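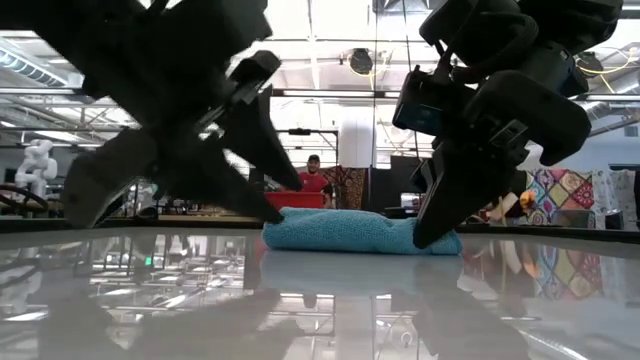 Shopping for a Second Pair of Arms
Posted 2019-11-01 by Carla Najjar

Welcome, and thank you for stopping by the planning page! For those who haven't followed along, we are putting together the equipment request for the Sundbridge textile handling bench, and it goes in for approval in January. Several of you at the Skillance office asked to see the work itself before you looked at a spreadsheet, which I think is a very fair thing to ask, so I've kept this gallery short and put the money talk in the notes underneath. Please do read them, even the dull ones (the table one is dull, I warn you, and I care about it a great deal).

Towel work, two arms
One black arm on each side and a light-blue towel between them, with the fingertips of both grippers down on the cloth, one at each end. When people ask me why the request has two arms on it and whether we could start with one and add the other later, this is the job I talk about. We want a bench that can take hold of both ends of a piece of cloth at once, and I'd much sooner pay for the pair together than bolt a second one on next year and redo all the mounting.

Notes on the budget

Arms. We have two quotes in hand, one from Drornell and one from Sukprasert. Drornell is a little cheaper per arm but charges separately for the mounting brackets, and by the time you add those in, the two are so close that I'd let delivery decide it. Drornell says 91 days and Sukprasert says 108. I have asked both of them to put that in writing.

Fingers. Please, please let us budget for spare fingertips! It's such a small line and it is always the first one somebody crosses out. I have put down 40 sets, which should carry us through the first year of towels and whatever else we decide to try folding.

Table. The top is shiny enough to give you the towel a second time, upside down, along with the ceiling lights. It's lovely to look at and easy to wipe, but I would like a matte top priced as well, so that we can compare the two before we commit. The allowance is $1450 for the surface alone, legs not included.

Floor space. Leave more than you think. The arms come in high from both sides, and I'd like a person to be able to walk all the way round the bench with a cart without turning sideways.

Still to come: cable covers, the service contract, and a second opinion on the power supply. If you have a quote you think I should see, send it over to me before the holidays and I'll add it to the list.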